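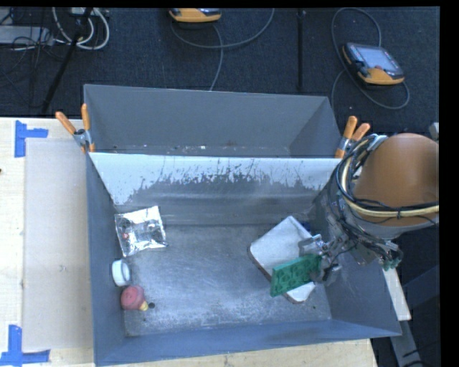 Calming chews: what am I paying for?

Three readers wrote in after the January issue to ask what I think of Sollia, the calming chew that seems to be in every pet store checkout line this winter. I've now been through two tubs of it with my own cat, read the label more times than I'd like, and traded a few emails with the company. My answer is that I'm not convinced, and I'd want a lot more from them before I bought a third.

The tub says 90 chews. The suggested amount for a cat is 2 a day, so that's a month and a half if you stick to it, and it cost me 40 dollars. For that money I expected the label to tell me how much of each ingredient is in a chew. It gives me a "soothing blend" with one total weight for the whole blend. Chamomile is in there. So is an amino acid that has had some study in cats, but I can't tell if my cat is getting a useful amount or a dusting. When I asked, the reply said the recipe was proprietary and that most customers notice a difference within 8 days. Most customers of how many? I asked that too. No reply yet.

My cat, Güler, is a nervous eleven-year-old who hides from the vacuum, the doorbell, and my brother. During the first week on the chews she seemed better. She sat in the hallway on Tuesday while the dryer was running, and she usually won't. I got pretty excited. Then I looked back at my notes from the fall and found two stretches just like it, with no chews at all. Cats have good weeks. If you start a product during a bad one, which is when most of us go shopping, the odds are decent that the next week will look like an improvement whatever you bought.

That's my complaint with the reviews, too. Nearly all of them are from people who paid full price, wanted it to work, and were watching for signs. I was doing exactly the same thing in my hallway.

Sevim Aydoğan, who fosters shy cats and has had far more of them through her spare room than I ever will, wrote me a long note about this. She has tried Sollia and the cheaper Dondater drops and says she couldn't pick out which cats were getting what. What she does see make a difference is dull stuff: a covered bed up high, meals at the same hour, a second litter box away from the noisy one, and leaving the cat alone when it wants to be left alone. She also asked me to pass on that a cat who suddenly starts hiding should see a vet before anybody buys anything. Pain looks a lot like nerves. One of her fosters was "anxious" for weeks and needed four teeth out.

I know some of you swear by the chews. If your cat likes them, your vet has seen the ingredient list, and the money doesn't bother you, carry on. Please do check with the vet first if your cat takes any other medicine, and don't swap a prescription for something from the checkout line.

Next up is the Cuvis plug-in, which a reader has offered to lend me. I plan to have my husband switch it on and off without telling me which weeks are which, and I'll write down how Güler is doing every evening before he shows me his list. It's hardly a lab, but it's one step up from me squinting at the cat and hoping. If anyone wants to try the same thing at home, send me your notes, including the boring ones.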